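Section 7. Fingers, wrist camera and table

Read this section through once before you touch anything. Iestyn Harries wrote the first version of it with one hand, the other being stuck in the Beddoe gripper at the time, and the order of the steps reflects what he wished he had done.

You will need the short hex key from the lid of the Stanell case, a lint-free cloth, a spare pair of blue fingers and the laminated layout card. The card lives in the cell. If it has wandered off, Alun Maddocks has it.

7.1 Changing the fingers

The fingers are soft, they wear, and they will lie to you about it. A finger can look fine and still fold sideways the moment it meets anything heavier than a napkin. Change both together, even when only one has failed. A new finger paired with an old one pulls every object toward the old one, and you will spend the afternoon blaming the camera.

1. Send the arm to the service pose and wait for the status light to go steady.

2. Press the emergency stop. Lock the controller switch and put the key in your pocket. Your own pocket.

3. Back out the two screws at the root of the left finger. Hold the finger while you do it. The screws are short and roll surprisingly far.

4. Slide the finger straight out. If it won't slide, you have undone the wrong screws. Put them back and look again.

5. Wipe the mounting face, slide the new finger in until it seats, and start both screws by hand before tightening either.

6. Repeat on the right.

CAUTION: Never lever a finger off with a screwdriver. The mount is softer than the screwdriver and costs a great deal more.

NOTE: Left and right fingers are mirror images. They will go on the wrong way round, and they will even close, after a fashion. Check the mark at the root against the mark on the mount.

7.2 Checking the wrist camera

The wrist camera gets knocked during a finger change. Everyone says they didn't knock it. Check it anyway.

1. Unlock the controller, release the stop, and open the gripper fully from the pendant.

2. Bring up the wrist view and send the arm to viewpoint 30.

3. Compare what you see with the view below.

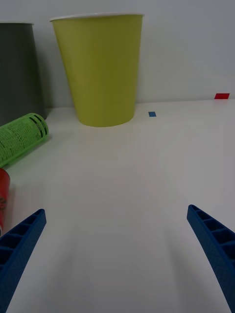
Viewpoint 30 is a low look toward the back of the table with the gripper open. Both fingers should come in from the bottom corners, with clear table between them and the ladder pattern of cells easy to make out. If one finger takes up far more of the view than it does here, or has gone missing altogether, the camera has turned in its bracket. Objects near the side may be only partly in view, as the dark gray cup is on the left, and that is nothing to fix. Don't try to match the shadows, either. They depend on the room lights and will not take instruction.

4. If the view is off, loosen the bracket clamp a quarter turn, nudge the camera, and tighten. Look again. The nudge you need is always smaller than the one you give it.

5. Run the hand-eye check. A residual under 655 passes. The number has no units that Eleri Gittins or anyone else at Clilbridge has been able to discover, but it goes down when things are right and up when they aren't.

6. If the check fails twice, stop nudging and run the full calibration in Section 9. A third attempt has never gone better than the second.

NOTE: Clean the lens with the dry cloth only. Breath counts as a liquid.

7.3 Setting the table

The sorting routine assumes that the bins are where the layout card says they are. It does not check. If you move a bin a hand's width to the left, the arm will go to the old place and let go of the object with complete confidence.

1. Clear the table and wipe it down. Work around the colored tape, never across it. Tape that has been wiped across for a month develops opinions about where it belongs.

2. Check each strip against the card. Press down any lifted corners. Replace a strip only with the same color, in the same direction, and remove the old one completely. Two strips side by side are worse than none.

3. Stand the bins upright toward the back of the table, gray on the left and yellow-green on the right, with a small gap between them.

4. Lay one test object on its side in front of the bins. A bottle with its cap on is a good choice, laid at an angle. Don't square it up. The routine has to cope with an angle sooner or later, and you would like to be there when it doesn't.

5. Keep hands, sleeves and coffee off the table from this point on.

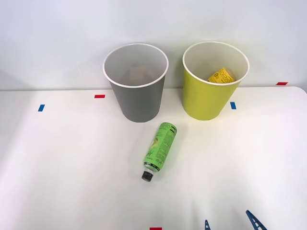
6. Step outside the marked floor area and start program 618 from the pendant at slow speed, with your thumb near the stop.

7. Watch the first approach. The fingers should come down on both sides of the object and close evenly. If one touches well before the other, stop the program and go back to 7.1. You have probably mixed up left and right.

8. Let the program finish, then run it again with the object turned the other way.

CAUTION: Do not reach in to straighten an object during a run. Saadet Baysal has posted a notice about this on the cell door. It is a long notice, and the tone is justified.

NOTE: Bins may already have things in them when you start. A few light items do no harm, but empty any bin that is filled near the rim, or the next object will perch on top and slide off onto the table, where the routine will find it and sort it again. One of our Skellarard cells did this with the same item through an entire lunch break and reported excellent throughput.

7.4 If the fingers still slip

Wipe the gripping faces with the dry cloth and try again. Oil from hands is the usual culprit, so hold new fingers by the root when fitting them.

Look for torn ribs by pressing each finger gently with your thumb, from tip to root. A torn rib gives way suddenly. Discard the pair. Please do not glue it. Iolo Ruddock has glued it, and the results are in the drawer marked "Iolo."

If the ribs are sound, lower the closing speed by one step and repeat steps 6 to 8 of 7.3. Raising the grip force comes last. It works nicely on bottles and badly on everything with a soft wall, and whoever raised it will have forgotten to put it back.

Write the finger change in the cell log with your initials and the hand-eye number from 7.2. "Fine" is not a number.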